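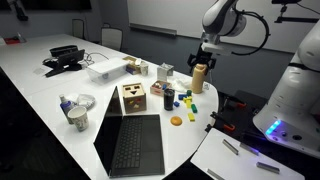

I spent most of today sorting the long white table, which I have been putting off since August. Things get put on it because it is the biggest flat surface we have, and then they stay. I started at the laptop end, where it was hardest to find a place to set down a cup of coffee. The wooden shape-sorter cube was there with the small pink and wood box beside it, the toy blocks had spread out past the black tumbler, and a white cloth was crumpled up behind them. Further back was the clear storage box with the white lid, next to a little cardboard box and a paper cup. I threw nothing out in the first hour. I only moved things from one side to the other, and that was a waste of time.

After lunch I did it properly. I got the list out, the one I typed up when we bought the last lot of toys from Lallon. It has 313 lines on it, and 43 of those are things I know we no longer have. I crossed them off in pencil. Another 11 had a question mark next to them from last time and they still have one. The big set from Coppens is complete except for the lid of the carton, and a lid can be made out of anything.

The blocks took longer than they should have. I like the arch best, and the cone is no use for building because it rolls. I have never worked out which set the orange pieces belong with. The list says Clokano, but the Clokano pieces I remember were thicker and had a groove down one side. I left the line as it was and wrote "check" next to it.

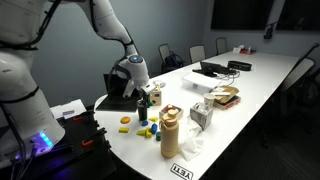

Blocks, the black cup and the little wooden box with the dots, 21 December 2022.

My hands were dry and sore by four o'clock from all the dust and the cardboard. I put on some Emumside and had to stop for a while, as I did not want it on the wood. I made tea and read the paper instead. It was already getting dark – the shortest day, or close enough.

I went back for the last half hour and wrote labels. Blocks, shapes, small pieces, cups, cloths. I used the thick pen and it came through onto the page underneath, so now the phone bill says "cloths" very faintly.

Still to do: the shelf by the door, the bag of odd lids, and the drawer with the string in it. I also need more clear boxes, the same size as the one I have if the store still sells them. I will look on the way to the post office tomorrow. Leftover soup for dinner, then bed early.

Filed under: Day to Day, Sorting Out
Last updated: the same evening, to fix spelling
Back to top | Contact | All entries copyright of the author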